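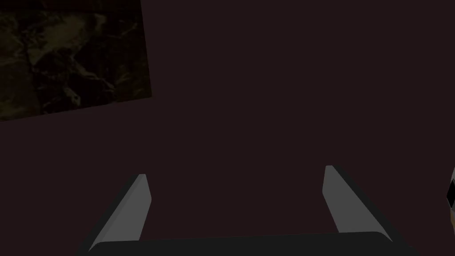
Work in September under the Tindoteo grant was dominated by a fault in the grasp controller, which Cisomik reported to the program office as soon as it was confirmed. In 73 of 4000 simulated trials, the arm began its closing motion before an object had reached the grasp zone. The wrist view taken over the dark surface shows the correct starting state, with the fingers wide apart and nothing between them. In the failed trials the controller read this same state as contact and gave the close command. No physical hardware was in use during these trials.

Mounir Gaber's team at Rellthorpe traced the fault to a timing error. Contact readings from one wrist were being passed to the controller up to 30 milliseconds late and were then matched with the wrong position data. The error had been present since the summer software update and was missed by our acceptance tests, which covered each arm separately. 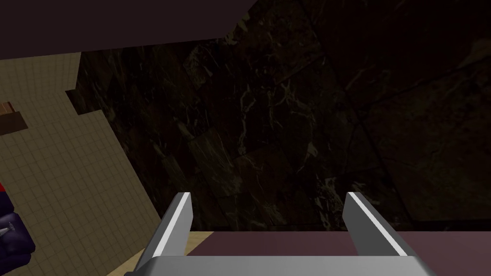 Figure 2. Simulated wrist view, gripper open, tiled wall at left.

A correction has been written and is under review by Dwynwen Jarman, who is responsible for safety approval. Until she signs it off, all transfer of controller code to the El-Sayed laboratory remains suspended.

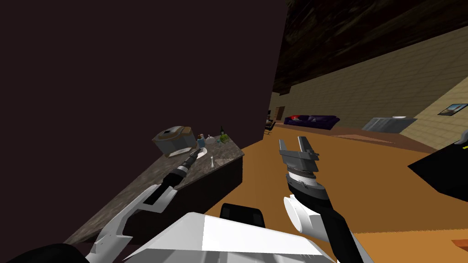
The remaining concern is two-arm operation. The late readings affected one arm at a time, and the other continued its task without being told of the fault. In the kitchen layout used for these trials, one gripper can be working low over the counter among bottles and small containers while the other is raised and open over the floor. An unplanned closure in the first position could knock items over or damage the fingers. We have therefore added a shared stop signal, and the full set of trials will be repeated with it in place.

We request an extension of 8 weeks to the second milestone. No additional funds are sought.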